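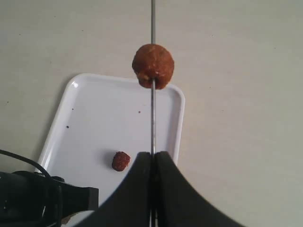 4. Setting the grill timer. The Zurketti preset called "Skewers" runs for 12 minutes, whatever you cook. We doubt it. A single round ball of food on a metal rod, with a white tray under it, needs its own setting – use manual mode.
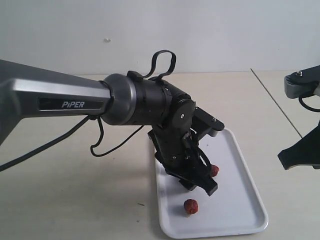

5. Turn the dial to 2 and press Start. Ignore the "Perfect" light, as it only follows the clock.

Caution: metal skewers get hot. Cut one piece open before serving – the light can't check for you.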